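Skirnbridge Bench Guide
Section 4: Recording and Scoring the Towel Fold

By the time you reach this section you should have both arms homed, the cameras checked, and the Pondard software open on the station computer. If any of that is still hanging over you, go back to Section 3 and take your time with it. We have all tried to skip ahead, and we have all ended up doing the morning over again!

The towel fold is the task we use to compare one trained policy with another. It looks like a small household chore, but cloth gives a two-arm policy plenty of chances to go wrong, and we learn more from an hour of towels than we used to learn from a whole afternoon of stacking blocks. The current Cillcombe policy was trained on 1,187 demonstrations, all of them recorded by people following the steps below (thank you, everyone who gave up part of June for it).

Before you start

1. Clear the tabletop of tools, cups and spare cables.
2. Open a new session and type your initials in the operator box.
3. Lay one towel flat, with its long side facing you. Smooth it with your palm, but don't fuss over the last little wrinkle, as we want some variety from one trial to the next.
4. Move both arms to the ready pose and step back behind the tape.

CAUTION: Keep your hands and hair out of the shared area between the arms whenever the motors are powered. If the towel snags, press stop first and then reach in.
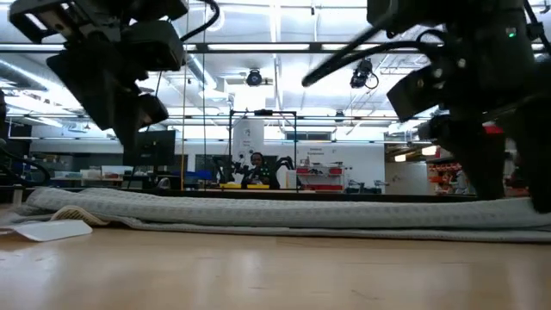
Scoring is where most new operators slow down, so let's go through it gently. We use the Đinh score, which gives each trial a mark for shape and a separate mark for how the ends lie. Shape comes first: a towel that has been brought into a long, low strip, like the light gray one on the table, meets the shape requirement, and you can enter that mark right away. The ends take a closer look. At the left end of that same strip the fabric curls and lifts a little, so the lighter, ribbed underside of the corner shows, and a corner like that is marked "raised" if it stays up once both arms have let go. Please don't score an end while a gripper is still on it. The right arm is pressing down on its end there, and cloth can spring back quite a bit after the fingers open.

Scoring a trial

5. Wait until both arms have returned to the ready pose.
6. Enter the shape mark.
7. Check the left end, then the right, and mark each one "flat" or "raised."
8. Add a short comment if anything surprised you. "Left corner raised, slipped on second grasp" is plenty.
9. Save the trial, shake the towel out, and lay it flat again.

NOTE: A full comparison is 300 trials per policy. You do not have to do them in one sitting, and please don't try. The software remembers where you stopped.

NOTE: If 2 operators score the same trial differently, keep both scores. Mihret Woldegiorgis goes through the disagreements when she puts the results together, and she would much prefer to see them than have you talk each other into a number.

If the arms stop partway through

10. Press stop, even if everything already looks still.
11. Save the trial as "incomplete." Please don't delete it, because incomplete trials count toward the final result.
12. Free the cloth by hand, home both arms, and begin again at step 3.

The wording of steps 7 and 11 was changed on 3rd May. Trials scored before then used a single mark for both ends and should be kept in their own folder. Instructions for exporting your scores are in Section 5.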